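4.2 The bench as an unread surface

Section 4.1 dealt with what people told us about their workbenches. The present section deals with the benches themselves, which were on the whole more forthcoming. Participants in the survey described their work surfaces as "just a bench" so often that Tokarz, coding the interviews over a long May, gave the phrase its own abbreviation and eventually its own colour.

The phrase hides a good deal. Shared workshops in our sample replaced their stools, lamps and coffee machines with some regularity, and argued about each. Tabletops arrived once and stayed. At Cadia, the larger of the two sites, the minutes record 14 separate discussions of the label printer and none of the benches it sat on, although the benches had cost a good deal more and were disliked by everyone over average height.

We take this as support for Acharya's notion of the settled surface, meaning a piece of furniture that has stopped being a decision. A settled surface is judged by what can be put on it. Its height, finish and edge are treated as weather. When we asked members at Cadia to estimate the height of the bench they were leaning on, the answers differed by as much as 38 centimetres, and one respondent estimated a height at which he would have been kneeling.

Material fared a little better. Solid timber tops attracted affection, and with it a modest body of folklore. Members oiled them on no agreed schedule, with no agreed oil, and defended their choices in the manner of people discussing barbecue technique. The pairing of a butcher-block top with a black metal frame (Figure 2) drew the warmest remarks in the interviews, chiefly from people who did not have one. Those who did have one talked about crumbs.

Cunis, the smaller site, complicates the picture. Its members had inherited their benches from a closed technical college and could recite the history of each scar, including several that were plainly made after the move. Here the surface was far from settled – it was closer to a guest book. Even so, a proposal to sand the tops back was passed without debate and then never acted upon, an outcome that members on both sides of the question described to us as a win.

The photographs returned with the questionnaire deserve a word of caution. We received 265, all sent in under the instruction to show "the surface where work happens". Respondents interpreted this generously. Many tidied first, and a few admitted as much in the comments field. We therefore coded the images only for top material, frame colour and flooring, and left the question of untidiness to braver researchers. Coding was done in Drukilex, whose drop-down menu offered us eleven kinds of laminate and a single entry for timber.

Flooring proved more useful than expected. Concrete floors went with complaints about tired feet, as any shop assistant could have told us for less money.

Figure 2. Butcher-block tabletop on a black metal frame, over a grey concrete floor.

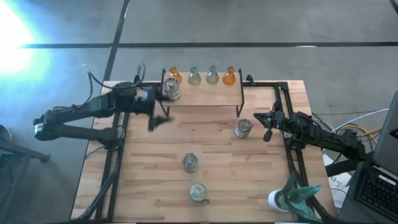 The complaints about feet were strongest among members who stood for the whole of a session, and they rarely extended to the bench, even where its height was the likelier culprit. Mats were requested at both sites. Cadia bought them, and the minutes devote a page and a half to their colour.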